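Zilla opens its big folding table to everyone this September

For release: September 2019

Hello from all of us at Zilla! I'm Vinh Phùng, I run the clothes side of things, and I've been itching to send this one out since July. Our folding sessions are opening to the public at last, and you're all invited to come and get your T-shirts in order with us.

If you've not met us before, Zilla is a small clothes-care workshop. We teach people how to look after what's already in the wardrobe: washing, hanging, mending a bit, and (my favourite, I won't pretend otherwise) folding. We've got one great big table with a cloth over it, and that table is where most of the fun happens.
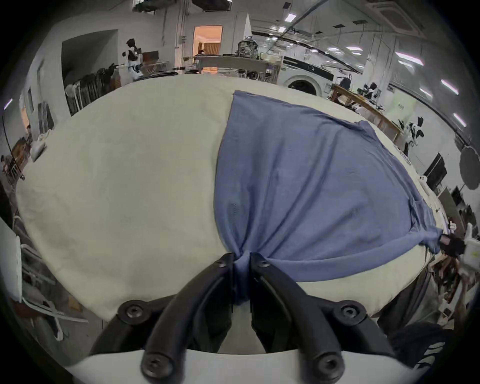 The new sessions are called Bạch, and each one lasts 30 minutes. It doesn't sound like much, I know, but you'd be amazed what you can get through in that time when there's no telly on and no one asking what's for tea. We start with the plain short-sleeved T-shirt, the thing everybody owns too many of and hardly anybody folds the same way twice.

My method goes like this. Lay the shirt out with the hem towards you. Take hold of both sides and pull gently until the cloth lies smooth, then leave it alone for a second! People love to fuss at this point. A few soft creases are fine. It's the bunched bits round the collar and sleeves you want to sort out, so lift them, ease them outwards and set them down again before you make a single fold.
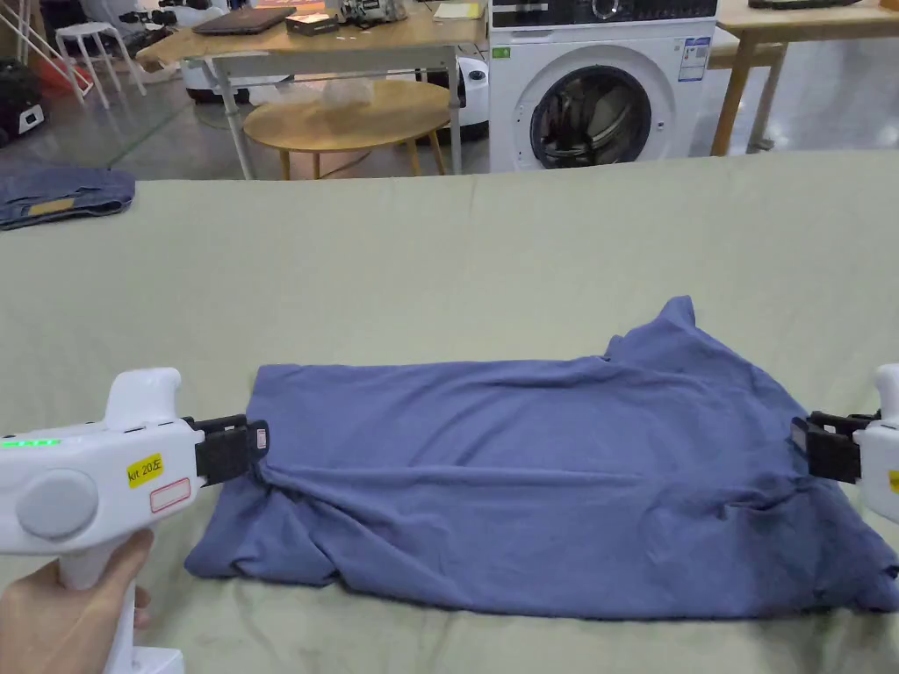 Jeans come next, and they're much easier than you'd think – legs together, seat tucked in, up in thirds and done. Khôi Lâm teaches that part and is far more patient than me. "I tell people to bring the trousers they've been keeping on the chair," says Khôi. "We all have a chair."

We ran some 400 places over the summer for friends and neighbours, and they went so quickly that we've added 562 more for the autumn. Groups are kept to five so that everyone gets a proper stretch of table to themselves.
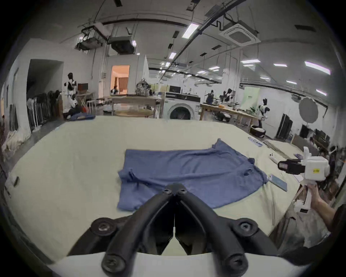 Bring three or four tops of your own, clean please, and one thing you've never managed to fold nicely (fitted sheets welcome, I love a challenge). Tronder is handling the bookings for us, so do go through them for places and times, and Pornex has kindly printed the little fold-along cards you'll take home.

Press are very welcome to come along and have a go. Just ask for Vinh at the Zilla workshop and I'll find you a spot and a shirt.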